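4.3 Head camera alignment and first recording

Complete section 4.2 (battery and harness) before starting. The head unit must be on firmware 62 or later. Earlier builds do not save the tilt offset when power is removed.

1. Put on the headband and turn the rear knob until the band holds without pressure on the temples. Route the cable down the back and clip it to the harness.

2. Loosen the tilt screw one half turn. Do not remove it. The washer behind it is small and is not included in the Zarkow spares bag.

3. Stand upright and extend both arms forward, palms down, at waist height. Look at the floor a short step in front of you.

4. Open the preview on the workstation. Adjust the tilt until both hands and the floor directly below them are visible. Part of a foot at the lower edge is acceptable.

5. Tighten the tilt screw by hand, then press SET on the head unit. The LED blinks twice when the offset is stored.

Note: Roll up long sleeves before alignment. The hand tracker loses the wrist when the cuff moves.

The preview should hold both hands through the full reach. If one hand drops out when the arm is extended, the tilt is too high. Repeat steps 4 and 5.

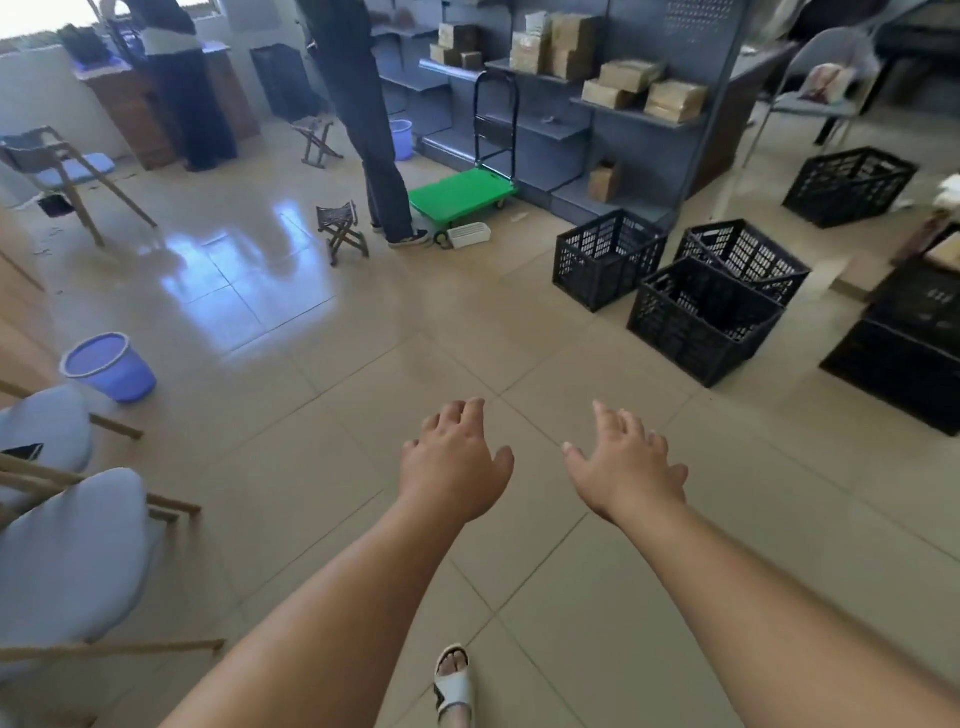
Exposure is set separately from tilt. Glossy floor tile near a window reflects enough light to push the automatic exposure down, and the hands then come out too dark for the tracker. In the Exposure tab, select Manual and enter 269. Raise the value in steps of 10 until the knuckles are clearly separated in the preview. Lower it again if the floor turns solid white.

6. Press REC and hold still until the tone sounds.

7. Perform one reach and grasp, then return both hands to the starting position.

8. Press REC again. The file is written to the workstation under the session name.

Caution: Keep the walking path clear of crates, stools and carts. The headband limits the downward view of the wearer - look before stepping back.

Caution: Do not replay a new recording on the arm at full speed. Run it in the simulator first, then on the arm with the speed limit on and one hand at the stop button.

Note: The log holds 3,000 entries. Export it before it fills - older entries are overwritten without a warning.

Continue with section 4.4, Mapping hand positions to the gripper.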